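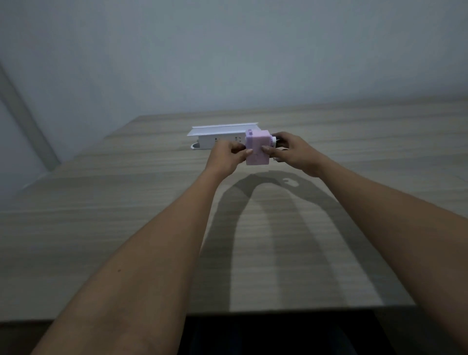 # Power Before Motion: A Position on Automation Builds at Stumau

The workshop at Stumau has been asked to reconsider its rule on the order of work for members who build automated equipment. The rule requires that the electrical supply of a build be laid out, labeled and inspected before any motor is fitted. Several members regard it as a delay. This essay argues that the rule should stay, that it should be applied to small builds as well as large ones, and that members who work at home would do well to adopt it for themselves.

The opening photograph shows the kind of work in question: two hands, a pale pink block, a white power strip on a table by the wall. Work of this sort seldom appears in the record of a build. Members photograph the arm when it lifts something. They write up the control code at length, and the supply gets a line at the end of the parts list, if it is listed at all.

## What the rule says

The present text was adopted in March, after a long discussion over the Skestine project. Skestine is a sorting machine for small hardware, built by members in the evening hours on the long bench. It has a short belt, a tilting chute and a simple arm that moves trays from one end to the other. By the time the group asked for bench power, the machine was drawing from 3 separate adapters, each bought for an earlier purpose, and the emergency stop cut only the one that fed the arm. The belt went on running.

No injury resulted. The group corrected the fault in one evening once it had been found, but finding it took far longer, as the belt supply had been tucked behind the frame and was not marked.

The rule that followed is brief. A build must have a drawing of its supply. Every adapter must carry a label naming what it feeds. The stop must remove power from everything that moves. A second member must check these points before the motors go on.

## The objection from experience

The strongest objection comes from Kjell Forsberg, who led much of the mechanical work on Skestine and whose judgment carries weight in the workshop. His view, stated in writing to the membership, is that an early build changes too often for a fixed supply layout to mean anything. A motor is swapped, a sensor is added, a second controller appears, and the approved drawing no longer matches the bench. He asks why a member should draw a thing that will be wrong within the week.

The point about change is correct. Among the builds reviewed this year, few kept their first layout, and one was redrawn 8 times. The conclusion does not follow, however. A drawing that is corrected in pencil each time a part changes remains a useful drawing. A layout that was never drawn gives the next person at the bench nothing to correct. The rule allows pencil, and it allows a member to revise the layout without a fresh inspection as long as the stop circuit is untouched. It is possible that this allowance has not been explained well, and the notice by the door should be rewritten to make it plain.

Mr. Forsberg also objects to inspection by a second member, on the ground that the second member often knows less than the first. That will sometimes be so. The check is a matter of reading labels, tracing each cord with a finger and pressing the stop. A member with little training can do all of this, and a newer member will often ask about a cord that the builder has long since stopped seeing.

## Small builds

A separate group of members accepts the rule for machines like Skestine but wishes to exempt anything that runs from a single low-voltage adapter. The proposal has some appeal. A camera slider or a fish feeder does not present the hazards of a belt machine, and the workshop should not burden a beginner with paper.

The difficulty is that small builds grow. The label printer attachment now on the side bench began as one motor on one adapter. It has since gained a cutter. At no point in its growth did its builder cross a line that would have told him the exemption had ended, and it would be unkind to blame him for missing it. A rule that applies from the first adapter spares members from having to notice when their project has become a different one.

For a small build the paperwork is also small. The drawing may be a box and two lines. The label may be a strip of tape. The whole exercise, done at the bench with the parts in hand, takes nearly 16 minutes by the workshop's own trial, and most of that time went to finding the pen.

## Work done at home

The workshop has no authority over what members do in their own rooms, and it should not seek any. It does have an interest. Many builds are begun on a home table and carried in later, and they bring their habits with them. The chief fault seen on arrival is the adapter that covers the neighboring outlet, followed by the cord that has been lengthened with whatever was available. Both are easily avoided if the builder sets the power out on the table first and plugs in each item by hand, one after another, while there is still space to see what is happening.

Hellström, the supply counter in Gultness from which most members buy, has agreed to stock blank cord tags at the register. This is a modest help and the workshop is grateful for it. Members who build at home may take a set from the workshop drawer at no charge.

## Recommendation

The rule should be kept in its present form, with the pencil allowance stated in the first paragraph instead of the last. The request for a small-build exemption should be declined. Members who object to a particular inspection should be able to ask for a different inspector, and the list of inspectors should be increased to 4 so that no one has to wait for a particular evening.

Automation attracts people who wish to see a thing move, and the workshop exists in large part to serve that wish. Asking them to begin with the cords postpones it by one evening at most. Comments on this position may be left in the tray at the front desk or sent to the editor of the workshop bulletin before the rule comes up for renewal.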